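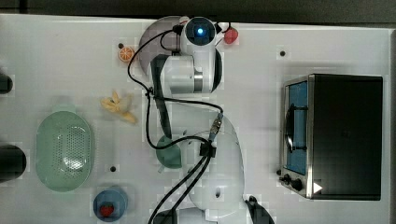
Top view of the table. The green bowl is the one it keeps losing.

gralitura_bench
Right, I'm at the end of my rope with this one so I'm throwing it open. I've got a perception node feeding a planner, all fairly standard stuff, and from the overhead camera it finds the banana, the orange slice and the strawberry in the cup with no bother at all. The teal bowl under the arm, though? It drops out of the scene list the moment the forearm goes over it, and then the planner thinks that patch of table is free and happily routes straight through it. I went through 1,188 saved frames last night and the bowl is missing from 162 of them. Every one has the arm over it.

I'm masking the arm out using the joint angles and the mesh, with 5 px of padding. Is there a sane way to keep an object alive when you can't see all of it?

noredach
It's your mask. The mesh doesn't know about your cables! Look at the pair running down to the bottom edge, and the one going off to the right with the metal connector on it. None of that is in the model, so it all lands in the segmenter as mystery black stuff, right next to the bit of bowl you can still see. I'd bet the bowl gets chopped up and each piece falls under your minimum size.

Ginette Marchal
I don't agree with noredach, or only a bit. Cables are a nuisance but the real trouble is that you rebuild the scene from nothing every frame. Why? Nothing on that table can wander off by itself. Keep a little store of objects, each with a last seen time, and only delete one when the camera has a clear view of the spot and it's empty. If the arm is in the way you know nothing, so change nothing.

gralitura_bench
Ginette - I did have something like that, and then I got ghosts. The gripper nudged the cup, the store kept the old one and added a new one, and the planner went round two cups for the rest of the run. That's why I ripped it out.

Ginette Marchal
Then your matching was too strict. Loosen the distance gate for anything near the gripper's last path and leave it tight everywhere else.

noredach
Or just park the arm off to the side, take one clean picture, plan, go. I know it's boring but it works.

Yeshi W.
Boring and slow, noredach, sorry. We tried parking at our place and the cycle time was horrible.

One other thing for the OP: check what you're doing with the toaster oven. If its door is in your collision scene as one fixed box you'll have fun the first time you open it. I made ours a separate body with a hinge joint and the planner got a lot less silly.

gralitura_bench
It's a fixed box, yes. Adding that to the list, thanks!

Update, 16 February 2022: put the store back in with Ginette's looser gate, and bumped the mask padding as well to keep noredach happy. Ran it for 2,000 frames. The bowl stayed in the list the whole way through and I got one ghost, a second strawberry, which I still need to chase.

noredach
So which of the two fixed it? You changed both at once!

gralitura_bench
Fair. I'll put the padding back to 5 tomorrow and run it again.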